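Support > Kitchen > Dishwashers > Brandes Veveo > Ticket 281

Subject: Veveo stops with water in the bottom, then runs fine the next day
Status: Solved (owner's log left open for comments)
Opened: 2022-08-02

Original report

Hi all! I have the Brandes Veveo, the narrow one, bought from the Fluvusby outlet in Vallness last December. I love this machine. It's quiet, it fits under the short counter, and the top rack slides like a dream. Lately it has picked up a habit, though. On the Everyday program, which should take 90 minutes, it stops near the end with the drain light blinking and a puddle of gray water around the filter. If I cancel and press Drain, it hums and clears maybe half of it. Then the next load goes through with no trouble at all.

Already tried before writing:
- cleaned the filter (a bit greasy, nothing dramatic)
- checked that the spray arms turn
- ran it empty on Hot, and it finished normally
- unplugged it overnight

It seems to depend on what I put in. Plates and glasses only, no problem. A mixed load with the picnic bowls and the big serving dishes, and it stalls more often than not.

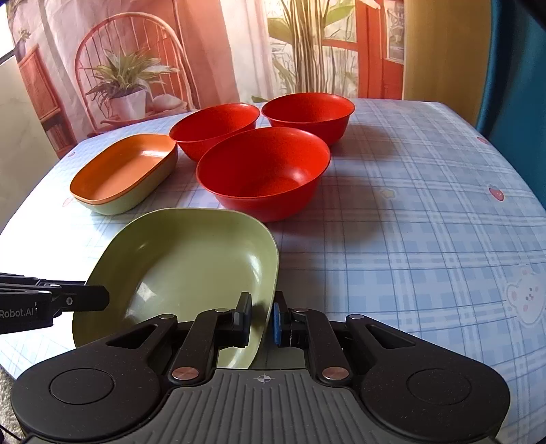
Green dish and red bowls, on the table.

Reply from Brandes support

Thanks for such a clear report! The blinking drain light means the pump ran for its full time and the water level stayed too high. With a fault that comes and goes, we'd start with the hose and the sink connection before looking at the pump. Please check:
1. Is the drain hose raised to the underside of the counter at its highest point?
2. Does it join the sink drain or a disposal? If it's a disposal, was the plug knocked out?
3. Is there a kink where the hose passes through the cabinet wall?
Also let us know whether deep dishes are loaded face down. A dish that tips over during the wash can hold a surprising amount of water and let it go after the pump has stopped.

Log, first evening

Pulled the machine out. What a nice clean job they did on the back panel, by the way, everything is labeled! The hose was not kinked at the wall. It joins the sink drain, no disposal. The high point was another story: the clip had come off and the hose was lying on the cabinet floor behind the dish soap. I put it back up with a zip tie and ran a mixed load. It still stopped, but with much less water left in the bottom.

Log, second evening

Looked at loading, as suggested. I had been leaning the wide bowls against each other at the back of the lower rack, where the tines are closest together. They have wide rims and there isn't much to hold them at that angle.

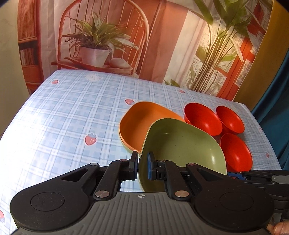

So I folded down the rear tines and set everything deep with the opening toward the floor, with a gap between pieces. Fewer things fit, but they stay where I put them. I also moved the one really light bowl to the top rack and wedged it beside the mugs. Ran Everyday again. It got to the end! There was a spoonful of water in the filter well, and the manual says that's normal.

Log, third evening

Got greedy and took the sink trap apart. There was a plug of something like candle wax right where the hose comes in, and I scraped it out with a chopstick. Two more mixed loads, both finished, no light. The pump sounds different too, a short whoosh in place of the long hum.

Reply from Brandes support

Great work, and thank you for the notes. Please swap the zip tie for a proper hose clip when you can. The part is in the spares list under Hoses, and any clip made for a kitchen drain hose will do.

Owner

Will do! After 30 loads I'll come back and say whether the light has stayed off. If anyone has the same machine with the extra cutlery tray, I'd love to hear whether it gets in the way of the upper spray arm. I'm very tempted by that tray.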